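Runa arm: demonstration recording, August update

Recording for the tabletop set has moved to the second bench at Kamgate. The set now holds 670 demonstrations, of which 234 were made by hand guiding and the remainder by remote control from the operator's desk. Both methods write the same file format, so the training scripts need no change.

Hand guiding is still the quicker way to teach a new operator. The arm is put into its free-moving mode, the operator holds it behind the wrist and takes the gripper through the task, and a foot switch marks the start and end. Its weakness is that the operator's hands and sleeves get into the overhead view. Those recordings can be used for arm motion, but we have stopped using their overhead video. The wrist view is less affected.

Remote control gives cleaner video and slower motion. Operators tend to pause before closing the gripper, and the trained arm copies the pause. Trimming is done by a script from Edance, which removes any stretch where neither the arm nor the fingers move. Set the threshold before the session and leave it alone until the session is over.

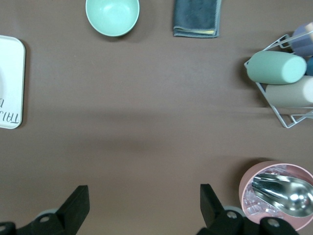 Cups remain the most common cause of a rejected recording. A cup lying on its side in a rack has to be approached along its length, and from the desk it is hard to judge depth from the wrist view alone. Operators should keep the side view open on the second screen. The ice scoop is the next most common, mainly through glare on the metal.

Of the last 64 recordings, 6 were rejected at review. Four had a late start mark and two lost the gripper signal partway through. The signal fault was traced to a worn connector, and Gamage has supplied a replacement cable with a locking collar.

Two reminders for operators. Return the arm to its rest position before pressing the start switch, and do not correct a missed grasp by hand during a remote session. If a grasp is missed, open the fingers, back off and try again under remote control. A recording with one clean recovery is kept and tagged "retry". Anything with more than one goes in the reject folder with a short note.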